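Living With a Two-Drum Washer
Household tips from Riku Sugiyama

Two drums stacked in one white tower sounds like twice the laundry done. In my house it meant twice the places to forget a sock. After 4 loads in one September weekend, I wrote myself some rules.

Pick a job for each drum and stick to it. Mine is big stuff up top, small stuff below. Guests will ignore this. Tape a note to the wall if you care that much (I do).

Wipe the glass while you're down there. Streaks on a dark door show up from across the room, usually when company is in it.

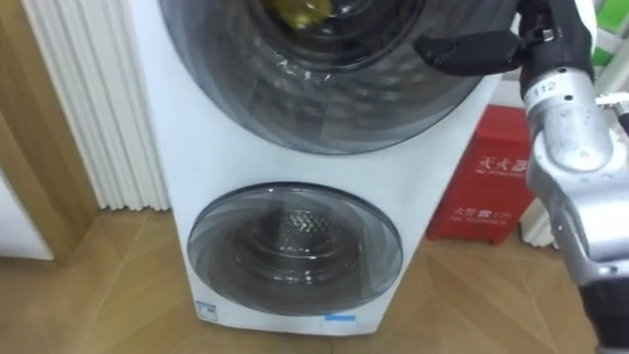

Before You Press Start

Look in both drums. All the way in, with your hand, along the top as well as the bottom. A bright yellow cloth is easy to spot. A black sock in a dark drum is a matter of faith.

Swing the upper door fully open before you load. It's a big round thing, and a half-open one will find your elbow. Keep the floor in front clear, too, especially if your washer shares a room with a bed, where clean laundry goes to become a second mattress.

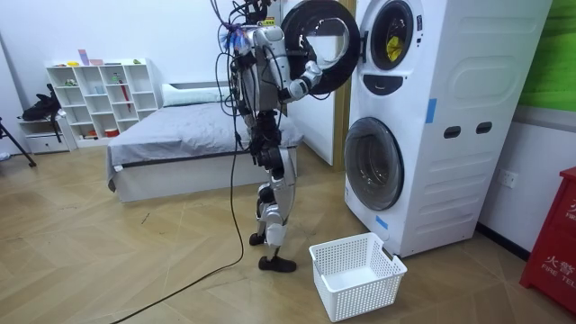

Then there's the rubber gasket. Run a dry rag around the fold once a week and you'll meet hair, lint and, on one occasion, 3 guitar picks. My neighbor Haruto Sugawara uses an old toothbrush for this. He has since bought a new toothbrush, and I've chosen not to ask about the timing.

Leave the doors ajar between washes unless you have small children or a cat with ambitions. Shut drums get musty. If yours already has, run it empty on the hottest setting your manual allows.

And close the lower door with a push near the rim, where the latch is, instead of a knee to the middle of the glass. I know your hands are full. Put the basket down. 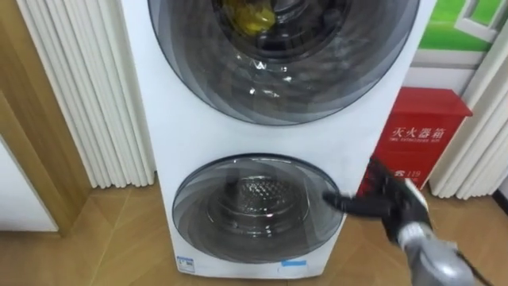 Lower drum clear, one yellow item still up top.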